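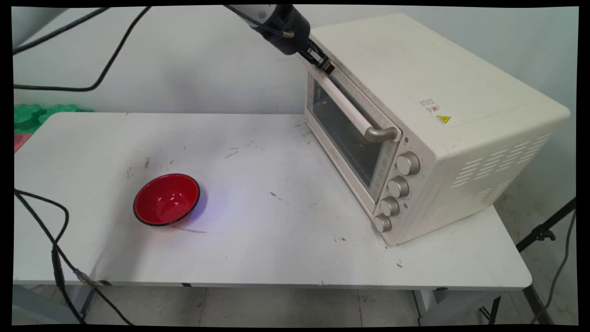
Nisha Tiwari wrote to me that I had the county's public safety grant all wrong, and that the money can't go to overtime no matter what the sheriff told the board in March. She had read the award letter. I hadn't, so I asked the clerk for a copy and went through it over two evenings.

She's right. The letter allows equipment, training and "new positions." Overtime for people already on the payroll is listed under costs the state won't pay back. It's on page 23, in a table with very small type.

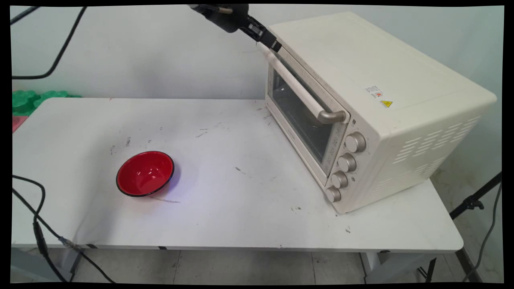 The board voted for the spending plan anyway, and the plan has overtime in it. I went back to the recording to see if anyone raised it. Lorraine Baxter did ask whether the lawyer had looked at the terms. She was told that would happen later. Then they moved on to the road bonds.

If the state turns down those costs, the county has to cover them out of the general fund. That fund also pays for the library branch in Kiltatham and for the night dispatcher. The county got into the same kind of trouble with a jail grant in 1992 and ended up paying part of it back. Ramesh Awasthi covered that one for the old weekly paper, and his stories are on film at the main library if you want to read them.

I'm not against the deputies getting paid. Two of them live on my street and the hours they work are bad. I just think the board should fix the plan before the first report goes to the state.

Public comment is at the start of the next meeting. You get two minutes and you have to sign in by 10 of seven. I'm bringing copies of page 23.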